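Odwood Furniture Reuse and Assembly Project
Progress report to the Gunawardena Fund
May 13, 2022

1. Purpose of this report

This report covers the second stage of the grant awarded for the small table strand at the Kokstead workroom. It sets out the work completed, the difficulties met and the use we propose to make of the remaining funds. Spending on the workroom itself was reported separately and is not repeated here.

2. Work completed

The Plornero side table was chosen for this strand as it has few parts and can be put together on an ordinary bench. The target for the stage was 100 tables. At the close of the stage 70 had been assembled, checked and passed for delivery to partner households, and a further 24 were in the workroom at various points of completion.

All tables are now assembled upside down. The top is laid on the covered bench with its rim facing upwards, and the four legs are set beside it before any joint is made. Each leg is then fitted at a corner and left standing upright until the whole has been checked for level. Under the earlier method the legs were fitted with the table on its side, and the rims were marked more often than we considered acceptable.

The tray top and legs at the bench: 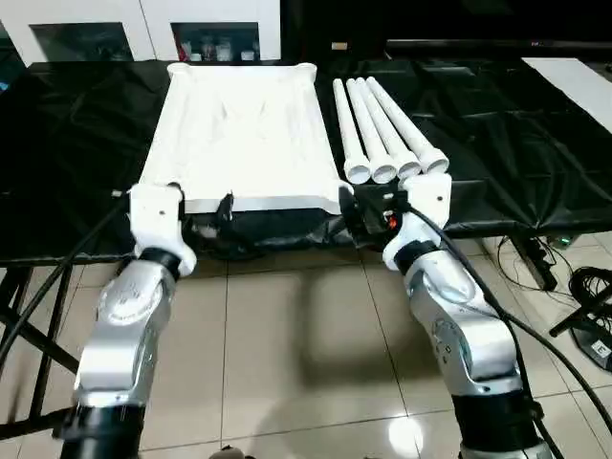
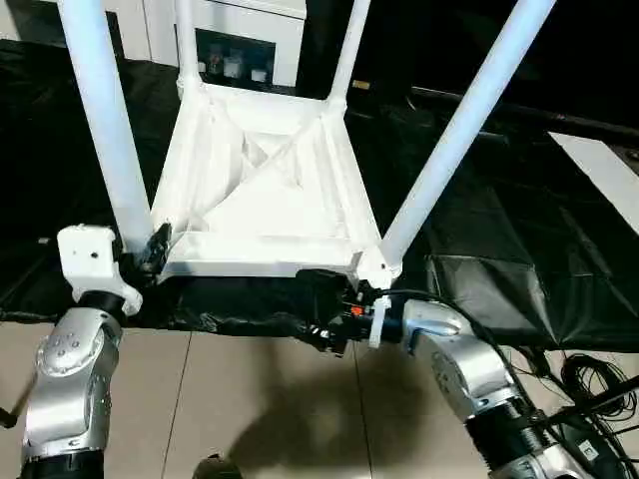 The black bench covering was introduced at the start of the stage. It is inexpensive and easily replaced, and scuffs or loose fragments from white parts show up clearly against it. We intend to keep it in use for the remainder of the grant.

3. Difficulties

The shortfall against target is due mainly to the supply of legs. One delivery contained pieces of mixed length, which had to be sorted and in part returned. Assembly stopped while replacements were awaited -- a delay which fell in the busiest part of the stage. Parts are now measured on arrival and stored in matched sets of four.

A smaller number of tables failed the level check after assembly. In most cases a leg had not been pushed fully home at the corner. The written instructions have been amended and a second check added before the table is turned over.

4. Finance

Spending on parts and bench materials stands at 99 per cent of the amount allowed for the stage. Carriage costs were higher than planned owing to the returned delivery, and this was met from the sum set aside for packing. No additional funding is requested.

5. Next stage

The tables in progress will be completed first. We ask the Fund to agree that the outstanding balance of the target be carried forward to the end of June, with the budget unchanged. A revised delivery schedule is attached at Annex B, together with the amended assembly instructions.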